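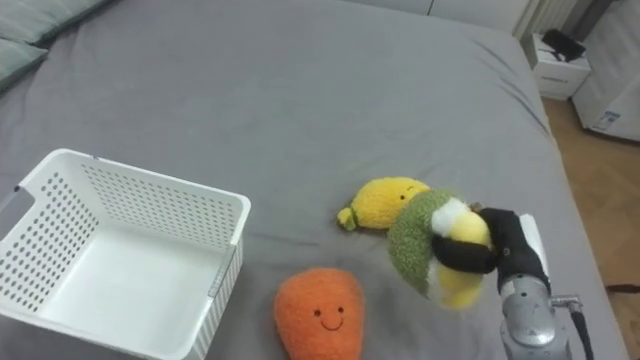
## Session 5: Tidying the bed into a basket

Valden Robotics Module, second-year practical. Notes for Mon 19 August.

Bring the notes from session 4. The gripper settings from that session are used again without changes.

### The task

Objects are placed on the bed. The robot picks them up one at a time and puts them in the white basket, which also stands on the bed. A run ends when the sheet is clear or the time limit is reached. The basket must stay upright for the whole run. If it tips, stop and log the run as failed, even if everything is already inside.

The object set is mixed on purpose. Plush toys are soft and forgive a bad approach angle, but they change shape as the fingers close and the part you aren't holding hangs down. A long plush gripped round the middle needs more height to clear the rim than its size suggests. The cup has a fixed shape and a clean outline for the camera, and it has to be approached more accurately.

### Before you start

1. Pull the fitted sheet flat. Small wrinkles are fine. Large folds are sometimes picked up as objects by the Rinau detector.
2. Check that the arm cable has slack at full reach.
3. Open a new log and write your group name on the first line.
4. One person holds the stop button throughout. Swap between runs, never during one.

### Grasping

Drive the arm to the hover point, then lower it slowly. Close the fingers in two stages: first to contact, then to the holding force for that object class. The Guerra controller gives force as a raw value. Use 1,000 for plush and 2,000 for the cup. Don't go above 2,000 for anything.

If two toys are touching, take the one nearer the gripper first. Pushing them apart with the closed fingers is allowed but counts as a separate action in the log.

### Placing

The release point is above the middle of the basket opening, and the object should be lowered before the fingers open. Dropping from the hover height was the most common fault in the March group. Soft toys mostly stayed in. The cup bounced out. 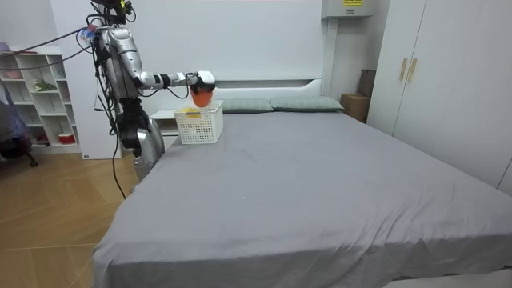 *Fig. 2. Cup held over the open basket, before release.*

From the side you can judge the gap between the object and the rim, which is hard to do from the head camera alone. Look at both views when you set your release height.

### Logging

For each action record:

- object class (plush, cup)
- grasp attempts
- force value used
- result: placed, dropped, missed, or stopped by hand

The practice set on the Lidport server has 1,537 logged actions from earlier groups. Some older entries use "fail" for both dropped and missed. Leave these out when you work out your baseline.

### To hand in

One log per group, plus a page on your worst run. Say which action went wrong, what the log shows in the lines before it, and what you would change. Marks are for the explanation, so a group with several failed runs can still do well.

Reading for next time: chapter on contact detection, up to the section on slip. Skip the derivation.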